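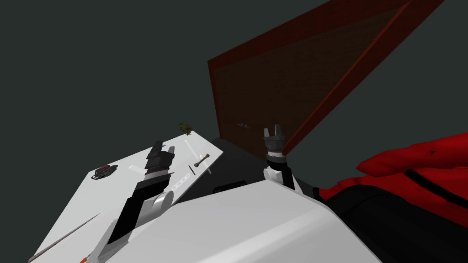 About Clotel

Clotel teaches two-armed robots to carry out everyday tabletop work by having people show them how. Our operators guide each robot by remote control, in simulation and on physical machines, and the recorded demonstrations are used to train the software that later runs without an operator.

The company was founded by Violeta Insaurralde and Nnamdi Briggs, who had worked together on remote handling equipment and wished to apply the same methods to smaller and more varied objects. Ms. Insaurralde serves as chief executive. Mr. Briggs directs engineering.

Our Work

Clients come to us with a task, such as sorting desk items, placing tools in a tray or passing an object from one gripper to the other. We build the task first in simulation, where objects can be moved, exchanged or tilted between attempts at no cost to the hardware. An operator then performs the task many times using a pair of hand controllers, one for each arm. Attempts that fail are kept and labeled as such, as they are useful in training and in review.

When a task is stable in simulation, it is repeated on physical robots at our Muvberg site. The site has 6 operator stations and a workshop in which fixtures are made and grippers are serviced. A standard project includes 2,000 demonstrations in simulation, with a smaller physical set agreed with the client at the outset. Our library now holds over 4,000 hours of recorded operation.

Our People

Clotel employs 32 people. Operators are permanent staff and complete a training course under Octavio Lucero, Head of Operations, before recording any client work. They work in short sessions with scheduled rest, and they take part in writing the instructions for each task. Olumide Onuoha leads the simulation group, which maintains our robot models and object sets.

Irano

Irano is our own recording and playback software. It stores the operator's commands together with the camera views and joint positions of the robot, so that any demonstration may be replayed and checked. Irano is supplied to clients with every completed project.

Visits and Inquiries

Universities and companies wishing to visit the Muvberg site should write to Violeta Tapia, Client Relations. Visits are not offered in August, when the stations are closed for maintenance. Applications for operator positions are accepted throughout the year.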